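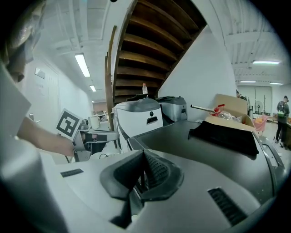 June, the week of the well

Up at a quarter to six because of the pump again. It runs for a while, stops, runs for a few seconds, stops. I lay there and listened to it for the better part of an hour before I gave in and went down in my slippers to look at the pressure gauge. The needle was swinging between the two marks like it did in the spring. I shut the breaker off and made coffee with the jug water from the refrigerator.

The house at Prarnach has had this well since before we bought it. The paper in the kitchen drawer says it was drilled to 477 feet, and the man who came for the inspection said that was deep for this side of the ridge. On the Plalura side they hit water in half that. I remember being pleased with the number at the time, as if we were getting extra. What it means in practice is that when something goes wrong at the bottom, somebody has to pull all of it up.

Called Du Plessis at seven, when they open. The woman on the phone asked if the tank was waterlogged. I said I didn't know. She told me to knock on the side of it with my knuckles, low and then high, and say whether it sounded the same. I went down with the phone and knocked. It sounded the same all the way up, a dull sound, full. She said that was probably my trouble, the bladder had gone, and it was better news than the pump. They could send a truck after lunch.

Ate oatmeal standing up. I filled the two big canning pots and the bathtub before shutting the breaker off for good, which took a while with the pump cutting in and out. I should have done that first. Brushed my teeth with a cup like we did at the lake.

The garden does not care about any of this. It has been dry since the end of last month and the beans are just now putting out their second leaves. I carried water out in the watering can, from the rain barrel, which was down to the bottom third and smelled like a pond. The beans got one can per row and the tomatoes got two. The squash looked fine so I left it alone. Something has been at the lettuce again, bitten flat across the top, and I suspect the groundhog who lives under the neighbors' shed. I put the wire hoops back over it and weighted the edges with bricks.

Picked the first peas. There were enough for one person's supper, and I ate a third of them on the way back to the house.

Mid-morning I drove into Plurnolton for the mail and a few groceries. The bridge is still down to one lane, with the temporary light, and I sat through it twice on account of a hay wagon. The post office had a package for me that turned out to be the replacement blind for the back bedroom, in the wrong width. I measured that window two times. I have the slip of paper with the measurement on it. They sent the size I wrote down, and the size I wrote down is wrong. It can go in the hall, maybe.

At the store I bought bread, onions, a chicken, two gallons of water and a bag of the hard pretzels. Strawberries were in from the farm past the quarry, and I bought a quart, and then went back from the register and got another. Gas was up a few cents.

The truck from Du Plessis came at twenty past one. One young man, very quiet, with a flashlight clipped to his cap. He knocked on the tank the same way I had, which made me feel competent for a minute, and then he put a tire gauge on the valve at the top and water came out of it. He said that was that, the bladder was torn. He drained it through a garden hose out the basement window, and it took a long time. I should have thought to run the hose to the garden, and by the time I did think of it, most of the water had gone down the driveway. I got what was left onto the hydrangea.

The old tank was heavy even empty. He walked it up the basement stairs on a hand truck, one step at a time, and I held the door and was no other use. There was a date stamped on the bottom that made it older than our roof. The new one is blue and slightly shorter, and he had to add a piece of pipe to make up the difference. He set the pressure, turned the breaker on, and the three of us, meaning him, me and the dog, stood in the basement and watched the needle climb. It went up smoothly and the pump shut off with a click and stayed off. I ran the laundry sink to test it. It stayed off for a good long while and then came on and ran properly.

The bill was $1,207, tank, labor and fittings. I had guessed at nine hundred. I wrote the check at the kitchen table and entered it in the book, and took the same amount out of the line for painting the porch, which will now be next year. The porch can stand another winter if I scrape the railing and put primer on the bad spots.

He said the pump itself sounded all right but had been working too hard, and I should not be surprised if it went in the next 5 years. I asked what that would run. He said it depended on the depth and I told him the depth, and he made a small noise.

After he left I drained the bathtub, then wished I had carried that out to the beans too. I am not good at saving water. I grew up in town.

Slept in the chair from three to four. Woke up with the dog on my feet and the radio going about cattle prices. Hulled both quarts of strawberries at the sink, with the water running as much as I pleased, and sugared half of them. The rest went on a cookie sheet in the freezer. I should make jam but I don't have lids, and I wasn't going back over that bridge.

Supper was the chicken thighs with onions, peas, bread. The rest of the chicken is in the pot for broth.

Clouds came up in the west around seven and the wind turned the maple leaves over, and I went out and sat on the porch steps to wait for it. There was thunder over toward Plalura for half an hour. We got enough drops to spot the sidewalk. The barrel did not gain anything I could see.

Things for tomorrow: call about returning the blind, buy jar lids, look at the screen on the barrel, move the bricks so I can mow. Write down the date of the new tank on the wall beside it in pencil, so the next person knows.

Pump has been quiet all evening. Going up at ten.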